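I bought the Plovholm plan in April, at ten past two in the morning, in my bathrobe, with a spoon in the ice cream. You know the kind of infomercial – a man with enormous forearms was crying, a woman was holding up her old jeans, and the number at the bottom of the screen kept blinking like it knew me personally.

It was 4 easy payments. I've never met a payment I'd call easy, but I read out my card number anyway, and the lady on the phone told me I'd made a brave choice. I went back and finished the ice cream (brave people need their strength!).

The powder came first. It was called Poon, and you stirred it into 400 milliliters of water and drank it before it set. I was slow the first morning and had to go at it with a fork. The exercise program was on a disc, and it was mostly stepping sideways while the man with the forearms shouted about Dumwood, the ranch where he'd supposedly lost it all, the weight and the wife and the bad attitude. 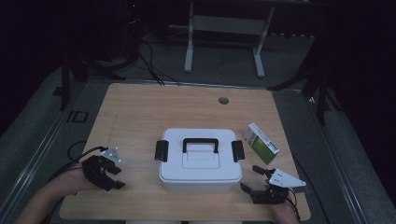

My sister wanted to know if I'd read the small print, the part that says results come with a sensible diet and regular exercise, and whether it had crossed my mind that a sensible diet and regular exercise were free. I told her she sounded jealous. She told me she'd had Poon in college under a different name and it gave her hives.

Well, I stuck with it. I stepped sideways in the den every morning until the neighbors downstairs started stepping sideways too, or at least banging on something. I drank the stuff. I gave up the ice cream for nine days and dreamed about it for eight of them. My bathroom scale, a Clerkell that used to be my mother's, would only ever say 200, and it said 200 when I stood on it, and then one evening I set a bag of potatoes on it and it said 200 again. 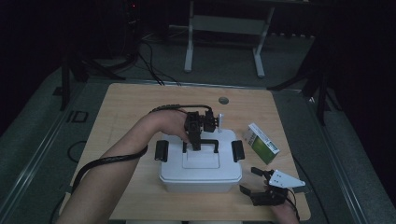 White storage box with a black handle, on the table.

So I called the number to ask for my money back. Same lady, I'd swear to it. She asked how I was feeling, and I said my knees were good and I'd been sleeping, and I could get up the stairs with the groceries without stopping on the landing. She said that was wonderful and would I like to hear about the second disc.

I said no. Then I asked how much it was.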